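Search this site
Enter keyword

February, by the Illero reviews desk

The Teder is a small voice recorder made for people who collect witness statements. Our group in Funirthorpe looks for relatives lost in the conflict, and we used 2 of them during 4 months of interviews. The sound is clear, even when an old person speaks very low. 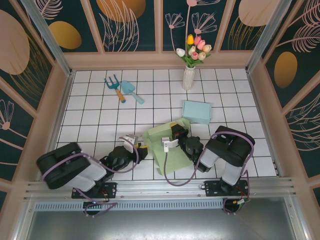
Battery life is my main complaint. The maker promises 21 hours, but mine stopped much earlier, in the middle of a difficult testimony. I also dislike the plain gray case. Dark teal with pink flowers, like on those panels, would look less like a police office to a family in grief.

The Chuensuk recorder is cheaper, but it has no lock for the files. For this work I would still choose the Teder.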